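Foro del club de robótica Jedum > Proyectos de curso > Caja a la cesta: ayuda con los datos

tornillo_flojo
Buenas. Grupo de Plerano. Tenemos que entregar en febrero y la política nos falla casi siempre al soltar. Llevamos 454 demos con la pinza de mano, todas de meter la caja en la cesta de malla negra. El montaje es este, mesa blanca y ya:
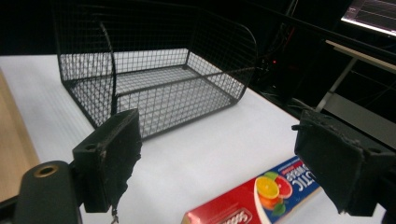 Entrenamos con 400 y dejamos el resto para validar. Loss preciosa, en el robot un desastre. ¿Grabamos mas o tocamos el modelo?

macedo_lab
Mas datos no. Variad la posición de la cesta, seguro que la teneis siempre en el mismo sitio.

kp_norte
No estoy de acuerdo. Con una sola cesta y una sola mesa, primero mirad la latencia. En Skollthorpe nos pasó igual y eran 30 ms de desfase entre cámara y pinza. Lo corregimos y a correr.

macedo_lab
30 ms no te tira una caja, venga ya

kp_norte
si la mueves rápido sí. Haz la prueba

tornillo_flojo
Vale, miro lo de la latencia esta noche. Lo de la posición: la movemos algo, poco. También hay demos con la caja alargada cogida en diagonal, no sé si eso lía al modelo. 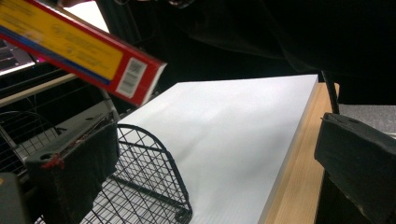

Somos tres grabando y cada uno la coge a su manera, no pusimos norma. ¿Filtro por persona?

macedo_lab
Ahí lo tienes. Tres estilos de agarre y pocas demos de cada. Poned norma y regrabad

kp_norte
Regrabar todo no, que no llegan. Coge 16 episodios al azar, míralos a cámara lenta y apunta el angulo al soltar. Luego decides.

tornillo_flojo
Ok hago eso primero. Subo la tabla mañana a las 9 o asi, si me dejan el aula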